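Talk notes – Hand-built cups: getting from slab to table
Štěpánka Danko
Vilov pottery evening, 6 April 2021

Slide 1. Title
Say hello, thank the Vilov people for the room. Talk is 60 minutes with questions, so keep the opening short. Ask who has thrown on a wheel and who has only built by hand. Most of tonight works for either group.

Slide 2. Why square
I started making square cups in August, after a summer of round ones I didn't like. A square cup packs well on a shelf and sits well in the hand if the corners are soft. Sharp corners chip and they are unpleasant to drink from. Mention that you drink from the corner, and let people try it with the cups on the side table.

Slide 3. The slab
Roll between two sticks so the thickness stays even. Turn the slab over after every few passes – clay that has only been rolled on one side curls when it dries. Compress both faces with a rib. Pass the rib around.
Let it firm up before cutting. It should bend without cracking and hold a fingerprint only if you press.

Slide 4. Cutting and joining
One long strip for the walls, one square for the base. I used to cut four walls and join at every corner. Now I bend three corners and join the fourth. Fewer seams, fewer leaks.
Score, slip, press, then run a thin coil down the inside of the seam. Show the Trolard cup here, the one with the split seam. It was joined too dry. Don't spend long on it.

Slide 5. Rounding the corners
Do this while the clay is still soft enough to push. Thumb inside, two fingers outside, work up from the base. Then leave it alone. I spent a year scraping every wall flat and the cups looked like packaging.
Rim last. A damp strip of chamois, once around, light pressure.

Slide 6. Drying
Slow, upside down once the rim can take the weight. I cover mine loosely for 2 days and then take the cover off. Base corners dry last, so feel those before you decide it's ready.

Slide 7. Glaze
The Cuervo recipe is on the handout. It is a cream that goes toward yellow where it is thick. Stir it well and sieve it twice. Pour the inside first, empty it, wait, then do the outside. Wipe the foot.
Bamach asked me for a set of 14 in this glaze, and I had to throw out the first batch because the bucket had settled and I hadn't stirred it properly. Tell this one if there is time.
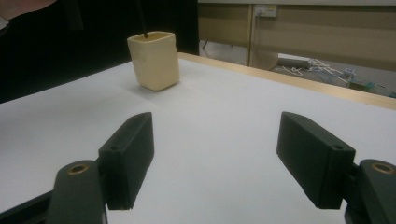 Slide 8. Uneven walls
People ask if the wobble is on purpose. Partly. Bending a strip by hand gives you walls that lean a little, and I stop correcting once the cup stands steady and the rim is comfortable. If it rocks, fix the base. If the wall bows a bit, leave it.
A plain pale glaze helps. Strong patterns make every dent look like a mistake, while a quiet color lets the shadow do the work along the sides.

Slide 9. Checking a finished cup
Stand it on a flat surface and press each corner of the rim. Fill it with water and leave it on paper overnight. Run a finger around the foot and sand anything rough.

Slide 10. Questions
Likely ones: handles (I don't put them on these), dishwasher (I wash mine by hand), clay body (see handout, back page).
Collect the ribs and the chamois before people leave. Handouts by the door.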